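4.3 Choosing a Wash Program
Clalmont Compact Washer, Losville series

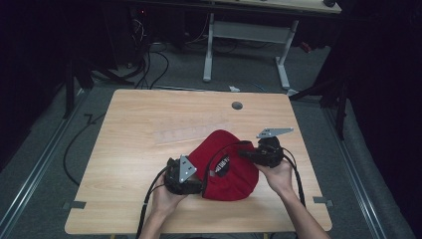 The program dial sets the water temperature, the drum speed and the length of the wash. Sort the load before you turn it, and check the care label on each item. Labels are not always at a side seam. On a cap such as the red one shown, there is a black label inside, and the print on it is small, so read it in good light. If the labels in a load disagree, use the program for the most delicate item.

To start a program:

1. Close the door until it clicks.
2. Pull out the drawer and add detergent to compartment 2. Do not fill past the line.
3. Turn the dial to the program you want. The display shows the time left.
4. Press Temp to change the temperature. Some programs do not allow Hot.
5. Press Spin to change the spin speed. Cotton starts at 1,431 rpm. Delicates cannot be set above the Low setting.
6. Press Start. The door lock light comes on.

Note: To add an item after the wash has started, press and hold Start until the lock light goes out. If water is visible above the door seal, the door stays locked.

Note: Structured hats, padded items and anything with a cardboard insert should be washed by hand in cool water and air dried. Keep dark reds apart from whites — new fabric can lose dye for several washes.

CAUTION: Do not wash items that have been in contact with gasoline, solvent or cooking oil. Vapors can ignite inside the drum.

CAUTION: Do not force the door. If the lock light stays on after the program ends, wait for it to go out, then see Section 7, Draining by Hand.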